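Grasp planner prefers pocket corners over hems on denim, how do I weight it?

Posted by Yogesh Tomar

Hi all! I'm building a garment picking stack on Vurent and having way too much fun with it. T-shirts are great now. Jeans are the trouble. My segmentation net marks seams, hems and pocket flaps as one "edge" class, so the planner happily goes for whichever is closest to the wrist. I want it to aim for hems.

I trained on 3,268 wrist frames, and 410 of them are denim. Fold detection runs before the grasp, then a second check runs on the wrist view once the fingers close. That second check is where I get confused labels, with pinches like this one:

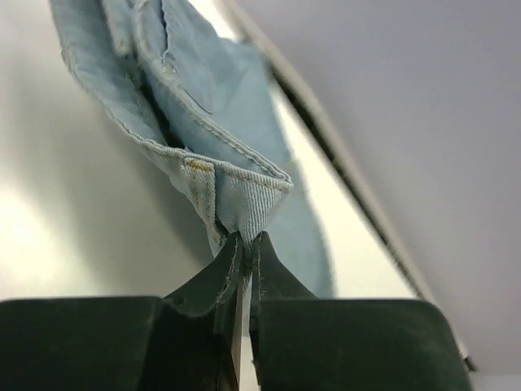 Wenceslao Figueroa

Split the class first, no weighting will save you while hem and pocket share a label! Topstitching is a lovely cue on denim. I relabeled a similar set with separate seam, hem and flap classes and the planner cost became one line: distance plus a penalty per class. Start with flap at 4 times the hem penalty and tune from there. Also mask out your fingertips in the post-grasp check. They never move relative to the camera once closed, so a fixed mask works beautifully.

Jytte Ravn

more data. 3,000 frames isn't a lot

Itzel Chávez

Wenceslao's split worked for me too. One addition: crop the post-grasp check to a small window just above the fingertips and run it at full resolution. If you downscale the whole view, twill lines and stitching blur together and everything looks like a seam. Vurent lets you set the crop per gripper state, look under perception, then "stages". Please post your results, I'd love to see them on corduroy!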